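We drove over to Stoststead on Friday for the Perić open day, mostly because my sister has been on the lookout for new cups ever since her last set went (two kids, tile floor, say no more). It's a longer drive than I'd remembered, and we hit the roadwork just past Flaltwood, so by the time we pulled into the lot the coffee was already gone. There were still cinnamon rolls, thank goodness!

Perić sells tableware, mainly to cafés and school kitchens, and once a year they open up the back rooms and let regular people wander through. You get a paper badge and a map that I never managed to line up with the hallways. Ilir Lazarević took our group around. He's been there 20 years and talks with his hands the whole time, so I kept wanting to move the samples out of his reach.

First stop was the storeroom, floor-to-ceiling shelves and a smell of cardboard. Then the part I'd come for, the tables where cups get tried out before they go in the catalog. They look at how a cup stands, how easy it is to pick up, what it's like with a straw in it. I asked if they had a favorite material and Ilir said it changes every season – right now the café people all want wood tones, and the schools want color. 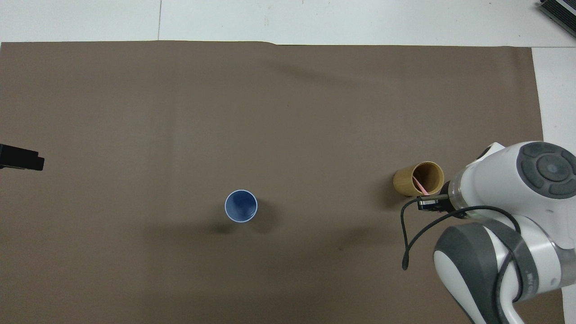
I'm a blue cup person myself, always have been, and a white rim gets me every time. My sister went straight for the wooden one. She likes that you can see the grain, and she'd already decided the pink straw was coming home with us too. We had a small argument about whether you can drink hot chocolate out of wood (I say it's strange, she says I'm strange).

After that came the packing room, which was louder than I expected and had a radio going. Cups for the Carnia line go out 50 to a box, with paper between the layers, and a woman at the end of the bench let us try folding the dividers. Mine popped open twice. Hers took maybe a second each!

The shop is by the exit, naturally. Seconds were 2 dollars apiece, and I came away with 7 of them, which makes no sense for a household of three. My sister bought four wooden ones and a bag of straws. If you go next year, get there before ten and bring a tote bag – they ran out of boxes while we were in line.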